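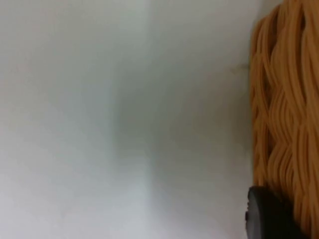 Gaëtan Riviere reports that his Griltuna dehumidifier shut down overnight with the tank half empty, and asks whether the float was at fault. In most such cases the float arm has been refitted upside down. Follow the steps below before ordering a part.

4.2 Cleaning the tank and float

CAUTION: Switch the unit off and unplug it. Wait 2 minutes before removing the tank.

1. Pull the tank straight out with both hands. Do not tilt it.
2. Empty the tank and rinse it with lukewarm water. Do not use bleach or solvents.
3. Press the float arm inward at the hinge and lift it clear.
4. Wipe the hinge pins. Scale on the pins will hold the float in the raised position.
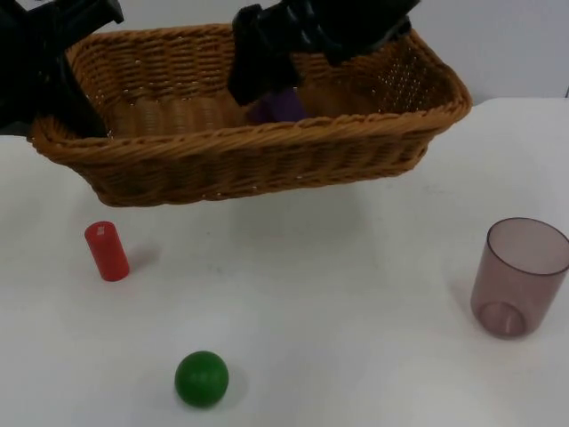

5. Refit the float arm with the molded arrow pointing up — it must drop freely under its own weight.
6. Slide the tank in until it clicks.
7. Plug in the unit and select a humidity setting.

NOTE: The tank light goes out within some 13 seconds. If it stays on, repeat steps 3 to 6.

NOTE: For continuous drainage, see 4.3. The hose must slope down along its full length.

Replacement float arm: part 497.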